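30th November

Counting tray, second version

Back on the early-years tray set for Skirwood. First version went out in September and came back with a page of notes from the two reception classes. Main complaint was that the pegs were too easy to pull out and too hard to put back, so the children took them all out in the first minute and then wandered off. Second complaint was noise.

Changes made since then:
Peg holes opened up slightly and the bottoms rounded.
Felt under the tray, glued, not stapled.
Numeral cards now the same height as the ten-strip, so a child can stand one against the other.
Lid dropped altogether. It was only ever used as a hat.

Cut a fresh batch of pegs this morning from the Tavitz beech. 1,000 ordered, and the bag looks right by weight but I have not checked it. The ends came out a bit furry on the first lot and I had to go over them by hand. Second lot was fine once the blade had been changed. Write the blade change on the door sheet next time, it had been left blank again.

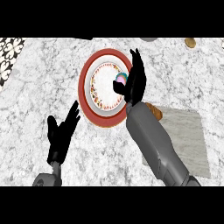
Finish is still the open question. The Dal Bello oil is nice to handle but takes too long to cure properly, and the trays pick up dust while they sit. The water-based stuff dries by the afternoon and feels slightly tacky when the room is warm. I have put three trays on the top shelf with each finish and will look at them at the end of the week. Please don't move them to make room for the glue pots.

Numeral cards. The 4 is now open at the top to match how the school teaches it. The 9 has a straight back. The old 1 had a foot on it and two children read it as a 2 upside down, so the foot has gone. I kept the dots on the reverse in the five-and-some pattern because the teachers said that was the one part everybody used without being shown.

Sorting activity

Second half of the set is the sorting side: big and small, same and different, what goes on top of what. At the moment it is all shapes, and the notes from Skirwood asked for something closer to home, such as laying a place at the table. One-to-one matching is easier to talk about with a plate for each person than with a plate for each triangle. I like the idea, but it means more parts to lose. A flat card version would do for the trial.

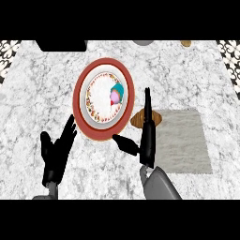
Small plate on a larger one, white on terracotta red.

Draft of the adult card for this activity, to go in the box:
"Ask your child to find the bigger one. Ask which one goes underneath. Let them change their mind. If they want to do it a different way, ask them to tell you about it."

I took out the line about correcting mistakes. It read like a test, and these go home with four-year-olds.

Costs. Box from Mukeck is still the dearest single item after the beech. They will do a plain one without the print if we take 40, and we could put our own label on. The plain lid is a looser fit and opened when I tipped it, so it would need a band. Have asked for one sample of each.

To do
Sand the last 23 trays, underside as well.
Chase the felt, the green has not come.
Reprint the 4s on the thicker card.
Round the corners on the place-laying cards, they are sharp as cut.
Send 11 sets to Skirwood when the finish is settled, with the new adult card and a blank notes page in each.
Clear the extractor bag.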